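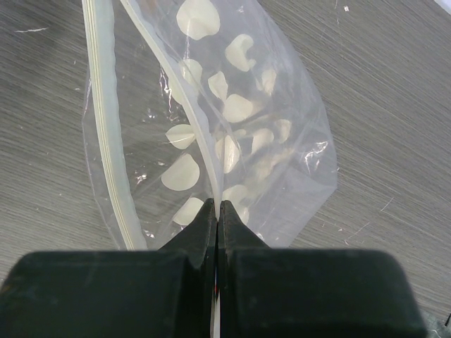 Fometti Lundden two-arm kit: bags, baskets and bench work

Reviewed Sunday, May 14, 2023

Fometti sells the Lundden as a pair of tabletop arms for light sorting, packing and tidying. We had a set running in the Duldale workshop for 18 days. The question was the usual one for this class of hardware: can it take over a chore at home or at a packing bench, or does it still need a person next to it?

Price and setup

The kit costs $958 without a table or a computer. Assembly took one afternoon. Both arms bolt to a rail along the front of the work surface, and calibration is done one arm at a time from a laptop. The manual is clear on wiring and thin on everything else. It leaves out the recommended base spacing, so we set ours by trial until both grippers could reach the middle of the table.

Rigid objects

Picking up a ball or a block and dropping it in a basket is close to solved. The arms are slow but repeatable, and errors were mostly at the far corners, where reach runs out. A person does the same work several times faster.

Clear bags

Plastic bags are much harder. Clear film gives a camera little to work with: the table shows through it, creases look like edges, and glare moves whenever the bag does. On a zip-top bag the gripper has to find one strip of the opening and leave the other alone. The fingertips are narrow enough for that and hold thin film well. Finding the strip is the weak part. We ran 12 attempts at opening a closed bag with the supplied software and got five clean results. In the rest, the fingers took both layers or closed on air.

Using two arms helps. One holds while the other works, and the bag slides less. The cost is space, as the wrists crowd each other over small items and the planner stops often to avoid contact.

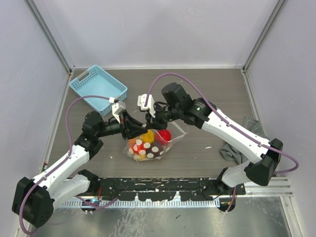
Both arms at a clear bag of colored balls, with the blue basket at upper left.

Cables

The cables loop outside the links and need slack at the wrist. Check them before each session. Ours snagged on an elbow once and tripped a motor fault, which cleared after a restart.

Verdict

Good value for a lab, a class or a shop that wants to test automation on one narrow job. As a household helper it isn't ready. It can put loose items away under supervision, and it can't be trusted with a closed bag. Our set stays on the Duldale bench until the October software update, when we will repeat the bag test.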